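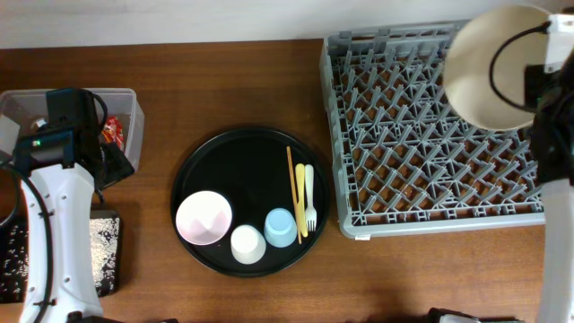
Can Umali residents still use their own dish racks in the shared kitchen on the ground floor? For now they can, as long as the rack goes home again by 10 at night.

That is the outcome of a meeting that ran for 2 hours at the Umali flats in June, most of it spent on the meaning of the word "draining". The managing agents, Vakex, had proposed a ban on all private kitchenware after 31 complaints in a year. Four of them concerned the same colander.

Rosalinda Lagman, who has lived in the building for 41 years, told the meeting she had outlasted three sets of agents and two boilers. "I will dry my plates where I like," she said, to applause from the back.

Dexter Pangilinan, for Vakex, said the firm had listened – and would be putting up a sign. The wording goes out to residents next month. Comments on the typeface are not being invited.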